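Bjartur Hviid
Thread: how we look after the gripper on the Rombridge cell

1/ Many of you asked how we keep this arm in good order. I write it here in short posts. The arm picks curved white panels from blue shelves, and the panels are long, so a small error at the gripper becomes a big error at the tip.

2/ First the fingers. We clean the pads with a dry cloth every 40 picks. Before June we did it every 177 and we had too many panels that turned a little in the grip.

3/ Then the cable. It must hang in a free loop beside the arm. I move each joint slowly by hand controller and look if the loop pulls anywhere. Parveen Dhanial taught me to do this with a panel in the gripper, never empty.
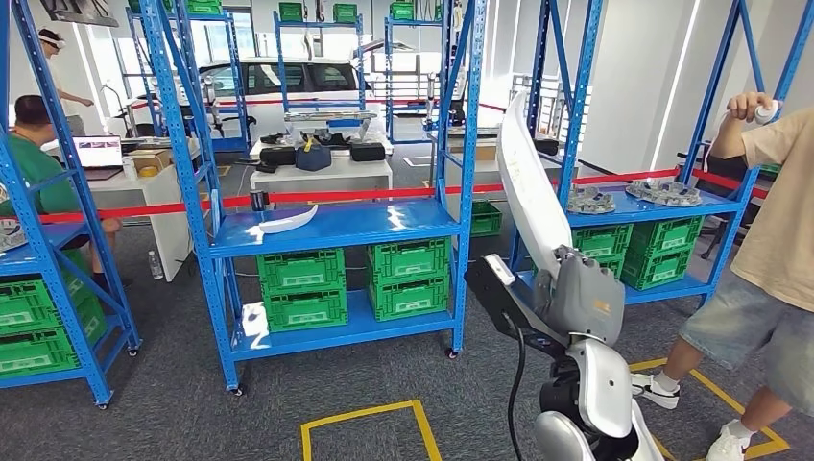 4/ Shelf position. The floor marks are yellow tape on carpet, and carpet moves more than you think. We measure from the tape to the shelf foot. If the difference is over 19 mm, we teach the pick point again.

5/ The log. Each check gets one line with name and pick number. Last line from Eimear: "pick 869, pads cleaned, left one worn." The new pads are ordered from Sugden. I will write again when they are mounted.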